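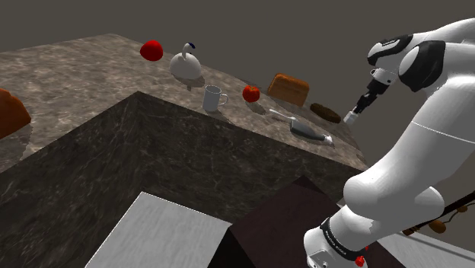
Hi! I run the small manipulation group at Modden, and I'm looking for people to help me compare grippers this spring. It's paid, it's part time, and you can do nearly all of it from your own desk.

A bit of background. We have two gripper setups, Jurnisness and Pilden, and we keep arguing about which one copes better with ordinary kitchen stuff. Mugs, bread, forks, a bottle lying on its side, that sort of thing. So I've put together a set of 1,119 short trials in simulation, same arm throughout, and I want people driving it who haven't spent the last few years staring at it like I have. I know all the tricks by now and it makes me a lousy judge!

What you'd be doing: you log in, you get a counter with some things on it, and you steer the arm to whichever item the task card names. Then you fill in a short form. Did you get hold of it, how many tries, did anything about the controls bug you? (Please be blunt on that last one, I read every comment myself.) You'll switch between two controllers, a regular gamepad and our own Hyvönen handset, and we'll mail both to you with a return label.
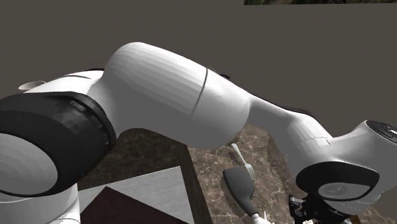 Flat things are where I need the most help. Forks and spatulas are a pain to pick up off a hard counter, and picking a view that lets you see past the arm takes practice, so expect the first hour to be slow. You can change cameras whenever you like, and I'd love notes on which ones you ended up using.

Who I'm after: anybody 18 or over in the US with a decent internet connection and a computer that can run a recent browser game without choking. No robotics background needed. Gamers, cooks, machinists, retired folks, all welcome. If you have tried teleoperation before, tell me, because I'd like a few of you too. Left-handed people, please apply, I'm short on you.

Hours and pay: 4 hours a week through April, split up however you want, with the servers open from 7 a.m. to 11 p.m. Eastern. Pay is $800 for the full run, half at the midpoint and half when you send the handset back.

To apply, use the form on the Modden jobs page and pick "gripper comparison" from the menu. Include a couple of lines on what you do all day and which hand you use. I'll get back to everyone, though it may take me a week.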